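# Birnura 집안일 조작 데이터 카드

가정용 소모품 교체를 로봇 팔이 어디까지 할 수 있는지 보려고 모은 데이터다. 손목 카메라 영상과 관절 값이 들어 있고, 에피소드는 1239개, 작업 종류는 19가지다. 작은 병을 집고, 옮기고, 세우는 동작의 비중이 크다.

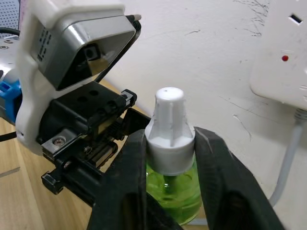
그림 1. 흰 뚜껑이 달린 초록색 액체 병을 세워서 잡은 그리퍼

## 라벨

성공 여부는 사람이 영상을 보고 붙였다. 판정이 갈린 62개는 `unclear`로 남겼다. 학습용과 평가용은 에피소드 단위로 나누었으며 평가용은 152개다. 힘 센서 값은 없다.

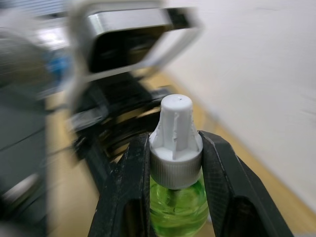 아직 집안일을 맡길 단계는 아니라고 본다. 잡는 동작은 꽤 안정적이지만 좁은 자리에 병을 맞춰 끼우는 동작은 기준 모델이 자주 실패한다. 병은 몸통이 아닌 뚜껑의 넓은 아랫부분을 양쪽에서 무는 자세가 있고, 이때 몸통 아래쪽은 손목 화면 밖으로 나간다. 바닥 위치를 써야 하는 모델이라면 외부 카메라를 함께 쓰는 편이 낫다.

## 제한

- 작업 속도는 사람보다 느리다.
- 투명한 용기의 깊이 값은 믿기 어렵다.
- 5월 이전 버전과 라벨 형식이 다르다.

관련 항목
Mikine 그리퍼 설정 파일
Takagi 평가 스크립트
Drudby 빨래 개기 데이터 카드
Birnura 변경 기록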